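From: Na-rae Yeon
To: Brerside tennis list
Subject: Re: [brerside-tennis] What are you keeping the practice balls in?

Pak-hei Yang wrote:
> The mesh bag finally gave up. We came up short again after
> the November clinic and I found two under the bleachers.
> Before I order another bag, what is everybody else using?
> Kwabena says a hopper, but the cheap ones bend and I don't
> want to spend 200 on a good one. Has anyone tried plain
> household bins?
>
> Pak-hei

Pak-hei, yes! I have been hoping somebody would ask, I switched in the spring and I'm never going back to a bag.

What I use is plain white plastic storage bins, the kind with a handle slot at each end. Rounded corners, smooth inside, nothing for the fuzz to catch on. I wipe them out with a damp cloth and they look new again (our old bag smelled like a wet dog by June). I have 2 of them, one for balls that still bounce and one for the dead ones that go to the wall kids and to Pin-yu's chair legs.

The open top is the best part. With a bag you're fishing around up to your elbow, and with a bin you just look down. Little kids love dropping the balls in, too — at the end of the hour I call "bin!" and they come running from all over the court. I've never had cleanup go so fast.

We had 134 balls at the start of the season, and I sort them on a table indoors, a handful at a time. Squeeze, drop from shoulder height, pick a bin. If the felt is bald on one side it goes with the dead ones even if it bounces fine. Cheng-en argues with me about that one and he may be right, so sort however you like. 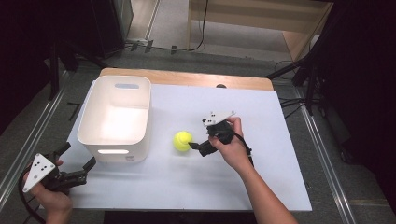 One more tip, put the label on the end under the handle slot, where you can read it when the bins are on a shelf. I had mine on the long side for a month and kept pulling out the wrong one.

As for lids, I skip them. If yours live in a shed you might want something over the top, spiders adore a tennis ball. An old towel works.

Kwabena, I do still want to try your hopper for serving practice! Bending down to a bin 39 times in a row is no fun on my back, so maybe the answer is a hopper on court and bins for everything else. Could you bring it next time you come over to Brerside?

Pak-hei, you're welcome to borrow one of mine for a week and see how it goes.

Na-rae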